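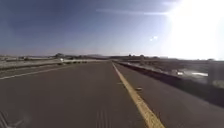
Progress report to the Drummond motoring heritage fund
Restoration of the Asetti saloon, second reporting period
Prepared by Mirjam Egger, Plindico workshop
Mon 30 August

1. Position against plan

Bodywork is complete and the car is in primer. The engine has been rebuilt and run on the stand. Final paint is behind plan, as the first colour sample did not match the original finish under the rear seat base. A second sample has been ordered. Trim cannot be refitted until the colour is agreed.

2. Bodywork

Both front wings were removed in May. The inner faces had rusted further than the survey allowed for, and the lower third of each has been replaced in new steel. The door skins were kept. Lead filling from an earlier repair was taken out of the nearside sill and the seam remade. Wax has not yet been applied to the box sections; it will follow the paint.

3. Engine and gearbox

The crankshaft was reground and new bearings fitted. Oil pressure on the stand was steady at idle and at working speed. The gearbox was stripped, and the second gear synchro ring replaced. A small weep remains at the rear seal. The seal will be changed before the unit goes back in.

4. Electrical system

The 12 volt loom has been remade to the original layout with cloth-covered cable. Two fuses have been added on the lighting side, as agreed with Gunārs Stankevičius at the last visit. The dynamo is still with Trutitz for rewinding and no return date has been given.

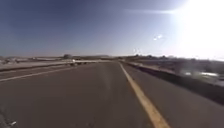

5. Steering and road trial

The steering box was adjusted to remove free play and the track rod ends were renewed. Straight running will be judged on the road once the car is registered. With a solid yellow line to the right and a low concrete barrier past the shoulder, drift to that side is easy to judge by eye. The trial distance stays at 2,000 km, with the wheel alignment checked before and after.

6. Spending

Parts and outside work in this period came to £2,191. Rewinding of the dynamo is not included and will be claimed in the next period. No change to the total grant is requested.

7. Next steps

Approve colour sample. Paint body and doors. Replace gearbox rear seal. Refit engine and gearbox. Fit loom and test lighting.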